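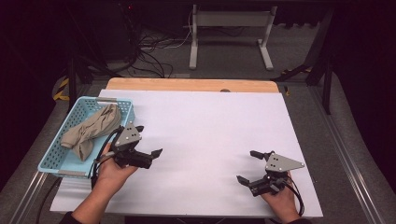
Mao asked at the last review whether demonstrations recorded with hand-held grippers would carry over to the arms at all, or whether the project was paying twice for the same data. The question was fair, and most of the work in this period was arranged to answer it for one task family, the handling of cloth in and out of a shallow basket.

Progress report: cloth handling from hand-held demonstrations
March
By Jana Meinecke, Grerbridge

1. Status against plan

The collection phase is complete. The training phase is complete for two of the three planned model variants. Evaluation on the arms has started and is behind schedule, for reasons given in section 5. No change to the budget is requested in this report.

The data set now holds 821 accepted demonstrations. Each covers a single piece of cloth and a perforated plastic basket on a white foam board, with one gripper in each of the operator's hands. The operator either takes the cloth out and lays it on the board or returns it to the basket. Both directions are recorded as separate tasks with separate labels.

2. Method

The operator carries the grippers directly and no arm is involved in recording. We log the pose of each gripper, the opening of the fingers, and video. At training time the hand trajectories are converted to gripper-relative motion, so that the model never sees absolute positions on the table. This was a change from the original proposal, which called for table coordinates. Early runs with table coordinates failed whenever the board was moved by more than a small amount, and we dropped them.

The start conditions are deliberately loose. The cloth is bunched by hand before each take and dropped into the basket without arranging it. The basket is set down at an angle that the operator picks freely, and the board is not squared to the table. Operators were told to work at a normal pace and to let go and regrasp whenever they would do so in daily life. We did not ask for clean or minimal motions.

A take is rejected if tracking is lost on either gripper, if the fingers close on the basket and drag it, or if the cloth leaves the board. Rejection is done by a script for the first case and by a reviewer for the other two. Reviewers work from video only and do not see the operator's name.

3. Findings

The main result concerns regrasps. In the first training set we removed every take in which the operator let go of the cloth and picked it up again, on the assumption that these were errors. The resulting model would approach the basket, close on a fold, lift, and then continue the motion whether or not it was holding anything. When the same model was trained with the regrasps left in, it learned to return to the basket after an empty lift. The behavior is not reliable yet, but it is present in both trained variants and was absent from the earlier one.

The second result concerns the basket rim. Operators tend to use one gripper to hold the basket or to hover close to the rim while the other pulls. This supporting role does not show up well in the motion data, where the gripper is nearly still. The first variant treated the still gripper as idle and let it drift. Adding finger opening as a predicted quantity at every step, and weighting it the same as position, reduced the drift to a level that no longer ends a trial.

The third result is negative. We had expected that the return task could be learned from reversed recordings of the removal task, which would have cut collection time. It could not. Cloth being pulled out of a basket hangs and stretches, and cloth being put back folds over on itself. The reversed recordings show motions that the cloth would not follow. All return demonstrations in the final set were recorded as such.

4. Transfer to the arms

Transfer was tested on the two-arm bench at Loltside with fingers of the same shape as those on the hand-held units. On the removal task, both variants complete the full motion from most basket angles we have tried. Failures are concentrated where the long side of the basket points at the base of one arm, which then has to fold in tightly to reach the far corner. A person does this with the wrist and does not notice. The arm runs into its joint limits and stops.

The return task is weaker. The cloth is usually brought over the basket, but a loose end is often left hanging over the rim, and the model has no clear notion of being finished. In one session of 11 trials it kept adjusting the same end until the time limit in 3 of them. We think this is a labeling problem. Operators were never told whether a hanging end counted as done, and the recordings show both habits.

To answer the question from the review: the demonstrations do carry over for removal, with the reach restriction described above. For the return task the evidence is not yet good enough to say.

5. Delays and problems

-- Cable handling. The cable at the back of each gripper can catch on the sleeve or trail across the work area. It disturbs the cloth now and then, and such takes have to be found by hand. A lighter cable from Nallex is on order.

-- Time alignment. The two grippers are logged on separate clocks. A drift between them was found late, and all takes recorded before the fix were realigned from video. The realignment is adequate for training. We would not use those takes for any claim about two-hand timing.

-- Bench access. The arms at Loltside are shared with another group and we have them on Wednesday only. This is the single largest cause of the evaluation delay.

6. Next period

The third variant will be trained with a written definition of "done" for the return task, and the existing takes will be relabeled to match. Relabeling needs over 2 weeks of reviewer time, which is covered by the current allocation. We will also record a small set in which the operator avoids the tight wrist postures, and test whether this alone removes the joint limit failures before making any change to the controller.

Work on a second basket type is postponed until the return task is settled. A decision on a second bench day is needed from Mao before the evaluation plan can be fixed.

Related items
Gripper calibration procedure, hand-held units
Note on clock drift and realignment
Reviewer instructions for rejected takes
Previous report: table coordinates and why they were dropped
Loltside bench schedule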